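Notebook, perception bench and vehicle — July

Equipment planning, second pass

Starting a fresh entry because the first one got buried under the calibration notes and I can't find my own numbers in it. We have a real budget line now! The ask went up with a ceiling of 79 thousand for everything that isn't salaries or the car itself, and it came back approved with one string attached: orders placed before the fiscal year closes, or the money goes back in the pot. So this is me trying to turn a wish list into a purchase list.

What we're buying for, so I keep myself straight: the lane and sign stack on ordinary two-lane roads. No city work this round, no highway merging. Edge lines, center dashes, oncoming traffic, lead vehicle, regulatory signs, weather as it comes. Everything on the list has to earn its place against that.

Current state of the list

Compute. I want the Fenow box. I've wanted it since the demo in spring and I've tried to argue myself out of it twice. The old machine in the trunk runs the detector and the logger at the same time only if you ask nicely, and when the logger falls behind we drop frames in bunches, the worst possible way to drop them. The Fenow unit has separate lanes for capture and inference, and on the loaner Arnar ran both flat out on the bench over a long lunch with zero dropped frames. The fan is loud. I don't care about the fan. Lead time is the thing to watch, see below.

Cameras. Two new forward units from Olo, same sensor as the one we have, one of them with the longer lens. I went back and forth on getting a higher resolution model and decided no. The labels we've paid for are all at the current resolution and I'd like to keep using them. The longer lens is the real gain. Signs come up small, and by the time the present lens has enough pixels on one to read what's inside the border there isn't much road left before it.

Storage. Swappable drives, five of them, so that one can be in the car, one copying, and the rest either full or ready. We had a very silly afternoon last month waiting on a copy while the light outside was perfect. Never again. Cheap line item, big effect on everybody's mood.

Power. Gumgate inverter, 800 watts. Arnar thinks this is more than we need and he may be right today, but the Fenow box pulls hard at startup and I want room for a lidar later without ripping the wiring out. Also it fits the existing bracket, checked with the calipers.

Mount. This is where I've changed my mind most since the first pass, so more on it further down.

Went through logged road footage for most of the morning with the list open next to me. I recommend this to anyone writing a purchase request. It's a completely different exercise from reading spec sheets! You stop on a stretch of plain country road and ask what each item on the list would have done for it, and some of them turn out to do a great deal and a couple do nothing at all.
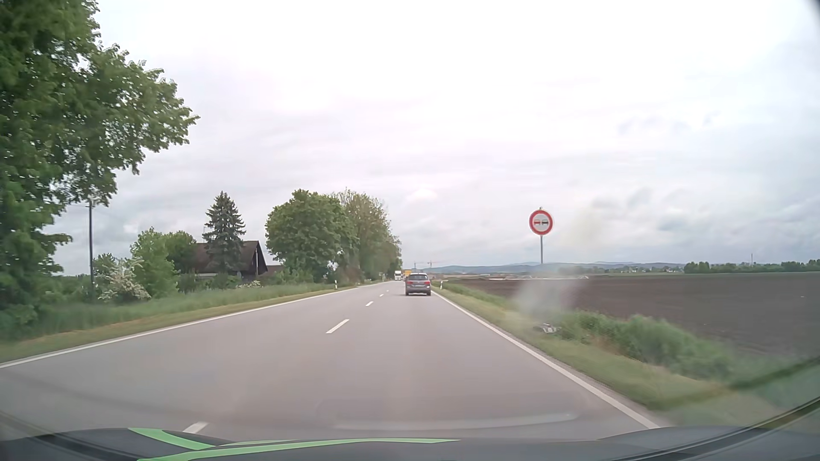 The lead vehicle case is fine with what we own. Big target, high contrast, straight road, the detector locks on and stays on. I was ready to spend on a second short-range camera for this and I've now crossed it off. That frees up a nice piece of money for the optics budget.

Oncoming traffic is less fine. A truck in the other lane with something else behind it gets merged into one box at distance and then splits late, and the tracker hands out a new ID when it does. Some of that is software and I shouldn't pretend a lens will cure it. But more pixels at range would help the detector and I think it's worth trying the long lens on exactly this before anyone rewrites the association step. Note to self, write that test down as a proper plan with a pass mark before the lens arrives, or we'll all just look at it and feel good.

Signs. The no-overtaking sign is my favorite test item now. Red border from far away, so the detector calls "round sign, prohibition" early and confidently, and then the classifier has to decide between the two little cars and whatever else could be in there. With the current lens it wavers. I want a curve of distance against confidence for both lenses, same road, same sign, same run.

And the glass. Smudges and reflections on the windshield sit right in the part of the view where roadside things live, and they have been costing us more than I'd noticed. I had been filing those misses under "small object" and a decent share of them belong under "dirty or reflective glass." Embarrassing, but cheap to work on, so I'm happy. It goes into the budget as follows: a hood and light trap for the mount, a polarizer to try (one only, until we know what it does to exposure at dusk), and a box of proper lens and glass cloths that live in the door pocket and don't get borrowed for the bench.

Back to the mount, then. First pass had us machining our own. Griffiths quoted a bracket with a fixed geometry and a locking plate for 728 each, and I was sniffy about the price until I added up the hours Arnar and I have spent recalibrating after the present one slipped. I'm getting two. One for the short lens, one for the long one, both bolted to the same rail so the baseline between them stays put. They'll cut the hood to fit if we send them the drawing with the order. I need to do that drawing.

Arnar read the above over my shoulder and had comments, which I'm putting in so that they don't get lost:

He wants a spare of whatever we have only one of. Agreed for cables and the sync board. Not agreed for the Fenow box, we can't afford two, but we'll keep the old machine wired on a shelf as a fallback that can at least log.

He wants the lidar in this round. I would love the lidar in this round. It would eat the cameras, the mounts and most of the compute, and then we'd have a wonderful sensor with nowhere to put its data. Parked until next year, with the inverter sized for it and a blank space left on the rail. He has accepted this with visible grief.

He pointed out that I've budgeted nothing for labeling. He's right, and I'm annoyed. The long lens gives us footage nobody has labeled, and we can't just lean on the old set for it. So I'm moving the second short-range camera money there instead of into optics. Optics can live with what it has.

Lead times, as quoted

Olo says the short lens unit ships from stock, long lens later, no firm date. I've asked again. Fenow wants the purchase order before they'll commit to a slot, and the slots fill up. Gumgate inverter is on the shelf at the distributor. Griffiths is quick once they have the drawing (the drawing!!).

So the order of doing things, which isn't the order of excitement: Fenow PO first, drawing to Griffiths, both Olo cameras on one order so they share the shipping, then inverter and drives together. The cloths I'll just buy.

Install plan, rough

Pull the trunk shelf and rewire with the new inverter before the compute arrives, so that the car is only out of service once. Run the old machine off it for a few days and watch the temperature. When the Fenow box lands, bench it overnight with recorded input before it goes anywhere near the car. I know it's going to be tempting to carry it straight out. Mount and short camera next, full calibration, one repeat of the reference route. Long camera whenever Olo manages it.

I'd like the reference route to be plain two-lane with painted edge lines on both sides, and long straights. We can make it harder afterward.

Still open

Does the polarizer kill the contrast on white paint when the road is damp? No idea. Need a wet morning and both settings.

Do we need a second sync board or will the spare ports on this one do? Arnar is checking the pinout.

Insurance wants a list of installed equipment with values. Can be copied out of this entry once the quotes are final.

Rail length. Measured it twice and got two answers, so measure again with the visor down.

Late addition, 4:40 — Fenow replied. There's a slot if the PO is in by the end of the month. Sent it upstairs for signature. Very pleased! Drawing tonight.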